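Rutum abre inscrições para a residência de DJs

O coletivo Redotico volta a receber candidaturas para a residência de outono na sala Restley. Há 11 vagas, mais duas do que na edição anterior.
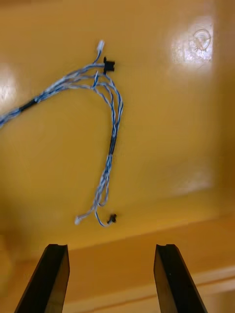
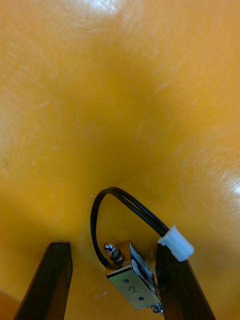
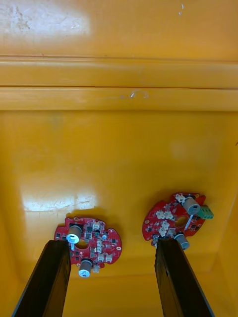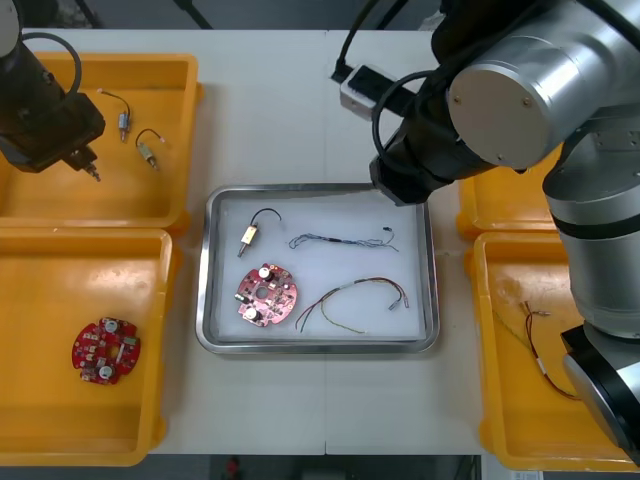 Última atualização: setembro

A residência dura 6 semanas e divide-se entre prática de gira-discos, produção e preparação de um set próprio. As sessões começam às 19h e decorrem no Rutum, na cave do edifício Stevens. Quem não tiver discos pode usar os do arquivo, que já conta com quase 200 títulos de hip hop e funk.

A inscrição é gratuita e pede uma gravação de 13 minutos, sem cortes. As respostas seguem por correio eletrónico em outubro.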